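Section 4: Running the Hand-Held Gripper Table at Your Open Day

Of all the stations in the Kuveck visitor kit, this is the one people remember, and we would encourage you to give it a good spot and plenty of elbow room. At the Debnath open day the line for it reached the coat rack by mid-morning. Please read the section through once before you start setting up, even if you have run the table at another site, as the order of the steps has changed a little from the earlier guide.

4.1 Before the doors open

1. Place the board flat on the table and press down on each corner in turn. If it rocks, look underneath for a stray screw or a cable tie before you blame the table legs.

2. Connect the grippers one at a time, left first. Wait for the Kuveck panel to show the left channel as ready before you plug in the right one. If you connect both together the panel may swap them, and you will spend a puzzling few minutes wondering why everything answers backward.

3. Squeeze and release each gripper fully, 2 times, so the panel can learn the open and closed positions.

4. Set the session timer to 109 seconds. We know it is an odd number! It gives each guest a minute and a half to handle the objects, with a little left over for putting the grippers down gently.

CAUTION: Route the gripper cables away from the side where guests walk up. Leave enough slack for both arms to move freely, and check the slack again after lunch, when it has usually crept.

4.2 Showing guests how it is done

It helps a great deal if the host goes first. Most people have never held a gripper like this, and they tend to squeeze much too hard or to hold the thing out at arm's length as if it might bite. A slow, friendly run through one easy task settles everybody down, and the children in particular will copy exactly what they see you do.

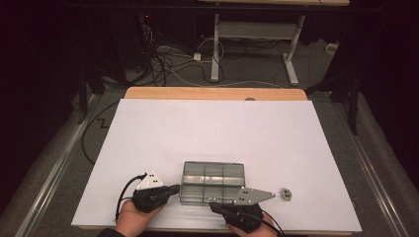 Figure 4-1. Two-handed work with a compartment box between the grippers.

5. Start with the compartment box. It has broad sides and is the kindest object for a first try. Bring the finger plates in from the left and right, and talk about what you are doing as you go.

6. Let the guest take over, and stand beside them so that they can see the whole board.

7. Offer a smaller object only when the guest seems comfortable. Small round things roll, and chasing one across the board uses up most of a turn (although some guests enjoy that more than anything else).

NOTE: The two grippers may be fitted with different finger plates. Tell guests this early on, and let them find out for themselves which one they like for which job.

CAUTION: Some plates taper to a point. Keep faces and free hands back from the board while anyone is holding a gripper, and never pass one to a guest plate first.

4.3 Between guests

8. Lay both grippers on the board and press Hold on the panel. The light on the session page turns amber.

9. Wipe the handles with a dry cloth. Please don't use spray cleaner, however tempting it is at the end of a long Tuesday.

10. Check the counter. The Drestham panel stores up to 1,000 short sessions, so you are unlikely to fill it in a day, but if you borrowed the kit from Petberg it may arrive with a good many already on it.

11. Press Hold again to start the next turn.

NOTE: If the table stands idle for 60 minutes the panel goes to sleep. Wake it with any key and repeat step 3 before inviting the next guest over.

For packing the kit away, see Section 5.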